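Last revised in March. Applies to all practice pads sold under the Skomo name and to the refill skins made for the Fisberg tray.

# Suture practice pads: care, storage and disposal FAQ

## Materials

**What are the pads made of?**

Skomo pads are platinum-cure silicone in layers, with a mesh between the upper layer and the softer one beneath. The mesh stops a stitch from pulling through under normal tension. Fisberg refill skins have no mesh and tear sooner.

**Do the pads contain latex?**

No. The packaging is also latex-free. Gloves are not supplied.

**Why does a new pad feel oily?**

A small amount of silicone fluid moves to the surface during storage. Wash the pad before first use. If the film returns within a day, dust lightly with cornflour and brush off the excess.

## Use

**How long should an incision be?**

Keep cuts to 6 cm or less on the standard pad. Longer cuts gape under their own weight and are harder to close evenly. Leave at least 9 mm between parallel cuts.

**Which instruments are suitable?**

Any needle holder or forceps without damaged jaws. Burrs on the jaws are the most common cause of surface tears. Check the tips with a cotton swab: if fibres catch, the instrument needs attention.

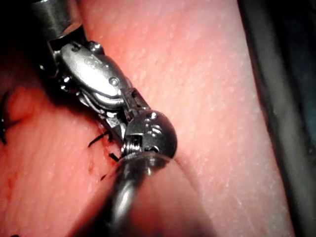
Birndale skills lab wrote in to say that toothed forceps marked their pads within a week, and asked whether this counts as a fault. It does not. Tooth marks are surface wear and do not affect how the pad holds a stitch. Use plain forceps if appearance matters.

**Can the same cut be closed more than once?**

Yes. Remove the old thread by cutting it close to one side and pulling from the other. Move the new entry points by a few millimetres each time. Once the holes join up, retire that cut.

**Can I use simulated blood?**

Yes, if it is water-based. Red food colouring mixed with glycerine will stain if left overnight. Oil-based theatrical products must not be used, as they soak into silicone and cannot be washed out.
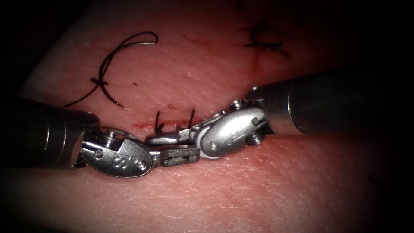 *Pink practice pad with a short incision and two instruments meeting over it.*

**Does the pad need to be fixed down?**

For two-handed work, yes. Use the Fisberg tray or a strip of damp non-slip matting. Do not pin the pad through its face. Adhesive tape leaves a residue that attracts dust.

## Cleaning

**How do I clean a pad?**

1. Remove all thread and needle fragments.
2. Wash in lukewarm water with a little washing-up liquid.
3. Rinse until the water runs clear.
4. Stand on edge to dry, away from direct heat.

**Can pads be autoclaved?**

No. The silicone would survive but the mesh would shrink and the pad would curl.

## Storage and disposal

**How should pads be stored?**

Flat, in the original sleeve, out of sunlight. Do not stack more than 6. Keep different colours apart, as pigment can transfer.

**What is the shelf life?**

Unopened pads keep for nearly 9 years. Refill skins should be used within two.

**Can used pads be recycled?**

Harries, our distributor, accepts clean pads by post. Remove all sharps first. Parcels found to contain needles are returned at the sender's cost. Collections leave the Harries depot on Friday.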